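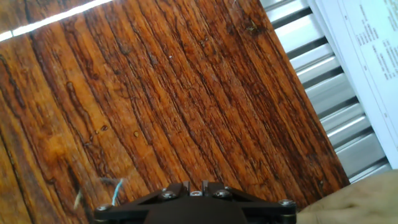

1/ Samedi, je m'occupe enfin de la grande table en bois. Le vernis brille encore bien, mais dans les veines sombres la poussière reste, et le chiffon passe dessus sans rien prendre.

2/ J'ai commencé par une brosse douce, toujours dans le sens des planches. Les petites peluches partent avec les doigts, c'est plus rapide.

3/ Ensuite savon doux dans l'eau tiède – très peu d'eau, à cause des fentes. J'essuie tout de suite et j'attends 15 minutes.

4/ Il y a aussi des petits creux. Ma voisine me conseille la cire en bâton de chez Grindwood. Est-ce que quelqu'un l'a essayée sur une surface brillante ?

5/ Pour le moment je ne ponce pas. J'ai peur de faire une tache mate au milieu – je préfère garder les creux.

Publications récentes
Chaise qui grince : 3 vis à resserrer
Quel chiffon pour le bois verni ?
Ma lampe Brerora, un an après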